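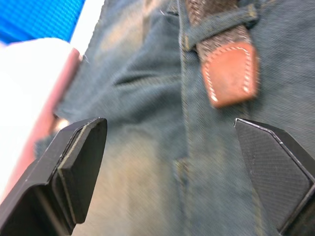 **Should I take the belt out before washing jeans?**

Take it out every time. I've read the claim that a fabric belt "freshens up" nicely left in the loops. Mine came back with a curled end and a brown smear across the waistband. Leather tabs fare worse.

**Do jeans need washing after every wear?**

I doubt it. The people keenest on the idea tend to sell detergent. Wash them when they smell or when there's mud on them.

**Does freezing them kill the smell?**

I left a pair in the chest freezer for most of June. They came out cold and smelling of jeans, with a hint of peas.

**Can I stop the fading?**

You can slow it. Inside out, cool water, no tumble dryer. The Pallari colour-lock sachets did nothing I could see, and I got through the whole box.

**What about the stitching by the fly?**

Check the short bar of thread at the bottom before each wash. If it's fraying, sew it first – a hole there only gets bigger.

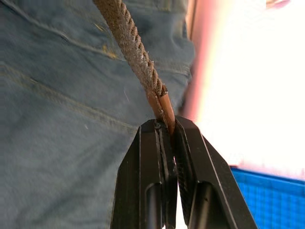
*Alžběta Beneš*

**Is rope any good as a washing line?**

Twisted rope looks nice and holds pegs well enough. Natural fibre sags when it's damp, though, and the fluff gets onto dark clothes. I wouldn't hang anything white on a brown one until I'd rubbed it with a wet cloth and looked at the cloth.

**Nipon Rojanasak wrote in to say you can boil the fluff off. Can you?**

He may have better rope than I do. Mine went stiff and shed just as much.

**How do I hang jeans so they dry at the waist?**

Upside down by the hems, pockets pulled out, fly undone. Leave a gap between pairs – crowded denim takes all day.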